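**Thread: Emptying your bag onto the bed, good habit or gross habit?**

**tumblerhoarder**

OK so I need opinions because my sister and I have been going back and forth on this since Tuesday. When I get back from a trip (or just a long day out, or the gym, whatever) I dump everything on the bed. All of it. Drinks, snacks, tissues, towel, the bag the stuff came in. Then I sort it from there into kitchen, bathroom, trash and "goes back in the bag."

She says this is disgusting and the floor is right there. I say the floor is where you lose things! The bed is big, it's flat, it's at a good height for my back, and best of all I can't go to sleep until I've dealt with it. She's more of a leave-it-zipped-for-a-week person so I'm not sure she gets a vote.

Anyway, who's right? And if you're a bed dumper, what order do you do it in? I feel like I pick up the same thing three times before it lands anywhere.

---

**Ralness34**

Bed dumper, reporting for duty. The can't-go-to-sleep part is the whole trick. I tried using the dining table for a while and the pile lived there for most of December. We ate around it.

I do food first, always. Anything with milk in it goes straight to the fridge or straight in the trash before I touch one other thing. I learned that from a carton that tipped over behind a pillow, and I'll leave it there.

---

**quietlaundry**

Sorry, I'm with the sister. Bags go on bus floors, restroom floors, the floor of the car. Then the stuff that was in the bag goes where your face goes? No thank you. I've got a folding table from Quintero that lives behind the bedroom door and it takes two seconds to open. Same height, same can't-ignore-it effect if you put it in the way.

---

**tumblerhoarder**

@quietlaundry the bag itself never touches the bed, I hold it up and tip it out! And it's on the daytime sheet, which I swap out. But I do hear you on the restroom floors. Ugh. Now I'm thinking about restroom floors.

---

**Jevau_fan**

A daytime sheet?? Please explain, I have never heard of this in my life.

---

**tumblerhoarder**

Ha, it's just an old loud plaid one that goes over the real bedding during the day. Sit on it in your jeans, pack on it, fold laundry on it, whatever. Comes off at night. My mother did it and I thought everybody did.

---

**pocketfulofreceipts**

My grandmother did this too! Hers was orange and brown and itchy as anything. Loud is the way to go because you can't see the crumbs, although I guess that's an argument for the other side.

I'm a bed dumper with a system, since you asked. It goes like this, and I don't let myself skip around:

1. Pull out anything you drink from. Tumblers, bottles, all of it, lids off and over to the sink. I put mine at the back of the bed first so they don't roll into everything else, then carry them out together.

2. Food and drink that's still sealed. Yogurt, milk, snack bags. Check dates while it's in your hand, don't set it down to check later. A pouch is the worst for this because it won't stand up for me and it slides under whatever is next to it, so I grab those before the cartons.
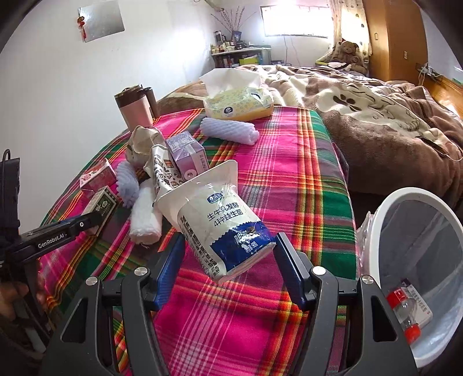 3. Soft stuff. Towels, cloth bags, anything crumpled. Shake it out away from the bed. If it's going in the wash it goes in the wash now, and check inside the cloth bag because there's always a hair tie in there.

4. Wrappers and packing bits. Those foam nets that come on fruit are my weakness, I've got a drawer of them. They're great for keeping glass ornaments from knocking together. Keep a few and let the rest go. (I'm talking to myself here.)

5. Tissues and the other things that live in the bag go back in the bag. Done. Sheet off, shake it out the window if your neighbors don't mind.

It goes fast once you quit wandering off with one thing at a time.

---

**tumblerhoarder**

Tumblers first is smart, I've been leaving those for last and then they sit on the nightstand till morning. And I am laughing at the foam nets because I have never once thrown one out. The purple ones especially, they're too pretty.

---

**quietlaundry**

Fine, that's a good list. I'd still do it on a table.

I'd argue with number 3 though. The towel should come out first, before any food. If it's damp it's sitting on your snacks the whole time you're fussing with lids. Towel, then food, then drinks.

---

**Ralness34**

Nope, milk first. A damp towel for two more minutes won't hurt anybody.

---

**pocketfulofreceipts**

I could be talked into towel first on gym days. On trip days mine's usually dry by the time I'm home so it doesn't matter. But I'm not moving the fridge stuff down the list for it!

---

**Jevau_fan**

I ordered one of those unpacking mats from Sonatau last year, the fold-up kind with pockets around the edge, and all I did was fill the pockets with junk and fold it up with the junk inside. So I'm going to try the ugly sheet thing. I have the perfect candidate, it has pineapples on it.

Question on the fruit nets, do they hold up? I've got ornaments that get chipped every year.

---

**pocketfulofreceipts**

They do fine for me. They get a bit squashed if you pile heavy boxes on top. I double them up on the older glass ones. The stretchy part goes over a round ornament easily, but the long pointy ones stick out the end, so I roll those in a sock.

---

**over3,000unreadmails**

Late vote for the floor. Put a towel down, sit next to it, sort it sitting. My dog helps with the snacks, which I'll admit is a drawback.

---

**quietlaundry**

See, now the floor I respect less than the bed.

---

**tumblerhoarder**

Showed my sister this thread and she read as far as "restroom floors" and handed me back my phone. She's taking it as a win. I'm going to do drinks, then fridge stuff, then towel, on the plaid sheet, and wash the plaid sheet more than I have been. @Jevau_fan I want to see the pineapples.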